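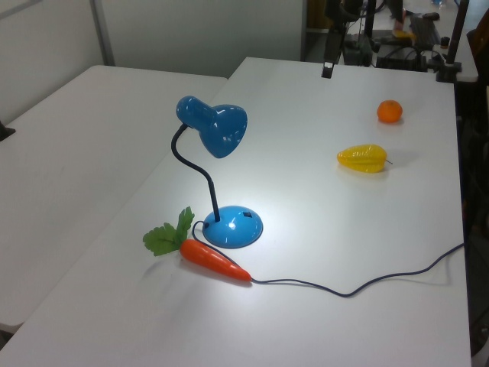

Blue gooseneck lamp on the white table

Best bulb for a desk lamp when you draw in the evening?

posted by Janka Šindelář

Hi all! I got back into drawing this June after a very long break and I'm completely hooked. Colored pencil mostly, plus a bit of watercolor when I feel brave. The trouble is I only get going at 9 pm, once the house is quiet, and my colors look totally different the next morning. I did a pear that I thought was a lovely warm green and by daylight it was practically lime.

My desk lamp takes a regular screw-in bulb and I've been using whatever was in the drawer. It's marked 3000 K and 400 lumens. I went looking for a new one and got lost in the numbers. Do I want a higher K? More lumens? Both? There is a Plornari bulb at my hardware store that says "daylight" on the box, and a Stivora one that costs twice as much and says "high CRI." I'd love to keep the lamp itself and only change the bulb. I'm right-handed, if that matters for where it goes.

3 replies

Verschueren
Oh, this is my favorite topic, so sorry in advance for the length!

Your 3000 K bulb is on the warm side. Warm light is cozy for reading but it pushes everything a little toward yellow, so you reach for cooler pencils to make up for it and then the morning light gives you away. My guess is that's your lime pear. Look for something between 4000 and 5000 K. I find 5000 great for color work, but a bit stark if you also use the desk for letters or bills.

CRI is the one I'd spend money on. It tells you how faithfully colors show up under the bulb, and the scale tops out at 100. Plenty of household bulbs are in the 80s. Get 90 or better if you can — reds especially wake up, and you'll notice it right away in skin tones and fruit. "Daylight" on a box only tells you the K number, so turn the Plornari over and read the small print before you buy it.

As for brightness, 400 lumens is pretty dim for pencil work. Mine is 935 and I wouldn't go back. Check the maximum wattage printed on the lamp's socket first, though, and make sure the bulb physically fits inside the shade. Some of the bigger LEDs stick out past the rim and shine right in your eyes.

Since you're right-handed, put the lamp on your left and a little in front of you, so your hand doesn't throw a shadow over the bit you're drawing. If you get glare off shiny paper, lower the shade or turn it slightly away.

One more thing, and it's free! Make a swatch card of all your pencils and label it in daylight. Keep it next to you at night. I have 67 colors on mine and it has saved so many drawings.

Susar
any led is fine, i do mine under the kitchen light

Janka Šindelář
Thank you both! Verschueren, I read your reply twice and then went straight out to the store. The Plornari turned out to be CRI 80, so I splurged on the Stivora, which is 95 and 4000 K. I moved the lamp over to the left as well and wow, no more hand shadow. Starting the swatch card tonight, and the pear is getting a second try!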